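Bread slides out of gripper on the way to the plate (sim) — SOLVED
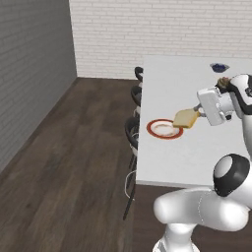
Bread over the plate, slice tilted in the gripper.

Opened by: Idalina Lobo
Project: Fonseca (shared workshop build)
Opened: November 27, 2022

Problem
The arm picks up the slice fine, carries it over, and then the bread starts to rotate. By the time it gets near the plate one corner is hanging down, and on bad runs it drops on the rim or the table. 9 failures in one evening. Everything else is running so well that I really want this one gone!

Tried so far
- Slowed the carry move by half. Less swing, still tilts.
- Moved the plate closer. No change.
- Raised grip force. Bread shoots out sideways, which was fun to watch once.

Reply from Azlan Liew
Love how far this has come! Two things to check. What friction value is on the slice, and where are you grabbing it? If the fingers close near a corner, the weight will always pull it around. Also look at your physics rate. Mine was at 200 steps a second and thin objects crept out of the grip.

Idalina Lobo
Friction was still the default — I never set it for the bread, only for the bowl. Grasp point was off center too. Fixed both and it's much better, but there's still a slow creep.

Azlan Liew
Try the rate next.

Idalina Lobo
Set it to 4000 just to see. It crawls, but the slice stays put the whole way over! Will work back down to something my laptop can live with. Aníbal wants to try toast next, so I'll open a new ticket for that. Closing this one, thank you!

Status: closed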